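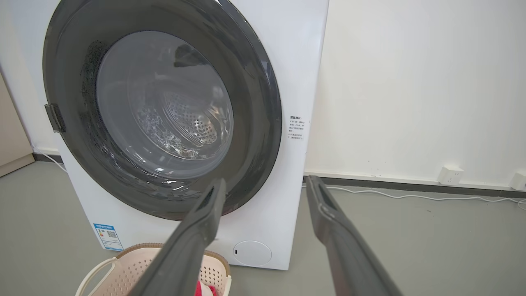 *Wrist camera view, washer approach, basket parked in front of the door.*

# Tendeo hand-guide kit

I sell one thing on this page, so let me tell you about it properly. The Tendeo is a hand-guide kit for teaching a robot arm by showing it what you want. You get a leader handle (the part you hold), a wrist camera mount, a pair of dark gray two-finger grippers, and the recorder box that keeps it all in step. Squeeze the handle and the gripper closes. Turn your wrist and the arm turns its wrist. After ten minutes you stop thinking about your hand at all, and that's when the good demos start coming!

I built the first one for laundry because laundry was driving me nuts. A front-loader is a great test. You've got a round door with a glossy ring, a glass porthole full of reflections, and then a basket sitting low on the floor right where the fingers want to travel. If you can record a clean approach to that, you can record most things in a house.

## Two ways to teach

**By hand.** Put the arm in float mode, grab it just behind the wrist and walk it through the task. I like this for doors and drawers, where you want to feel the hinge. The downside is that your own arm can wander into the camera view, so stand off to the side and keep your sleeves rolled up.

**By remote.** Sit down with the leader handle and drive from across the room (or from the couch, I won't judge). You can work from the wrist picture alone or keep the arm in sight. I do both. For anything with cloth in it I go remote every time, because tugging on the arm while it's holding a sock is a good way to lose the sock.

You can switch in the middle of a recording. There's a button for it on the handle, and the recorder drops a marker in the file so you can find the switch later.

## What's in the box

- Leader handle with a trigger and two thumb buttons
- Wrist camera mount, tilts and locks
- 4 gripper fingers (two on the tool, two spares)
- Recorder box and power supply
- Clalum adapter plate
- A bag of screws, with more screws than you need

The Clalum plate fits their small arm straight out of the box. If you have a Figueiredo arm you'll want the longer plate, so pick that from the drop-down when you order. Guven owners, email me first. Their bolt pattern changed in May and I keep both versions on the shelf.

## The numbers people ask for

| | |
|---|---|
| Demos per recorder before you need to offload | 1000 |
| Rated trigger life, in thousands of squeezes | 2000 |
| Fingers supplied | 4 |
| Cable length, handle to recorder, in feet | 46 |

Yes, the cable is long. My first one was short and I spent a whole afternoon teaching a robot while wedged between a dryer and a water heater. You can coil up whatever you don't use.

## Setting up for a washer

Set the camera tilt so both fingertips show at the bottom of the picture with the door above them. I leave the gripper wide open for the approach. Vary the basket position between takes, even by a few inches, or your policy will decide that the basket lives in one sacred spot on the floor. Same goes for the lights. Porthole glass looks completely different at 9 a.m. and at 9 p.m., and you want both in the set.

Watch out for cables on the floor too. I tape mine down along the baseboard before I start.

Throw away the takes where you hesitated. I used to keep them, and I ended up with an arm that hovered in front of the door like it had forgotten why it came in.

## Shipping and returns

I pack every kit myself and test the trigger before it goes out. If it doesn't fit your arm, send it back in the same box with all the parts and I'll refund you or swap the plate, your pick. Spare fingers are sold in pairs, and the finger pads come in soft and extra soft. Get the soft ones for towels.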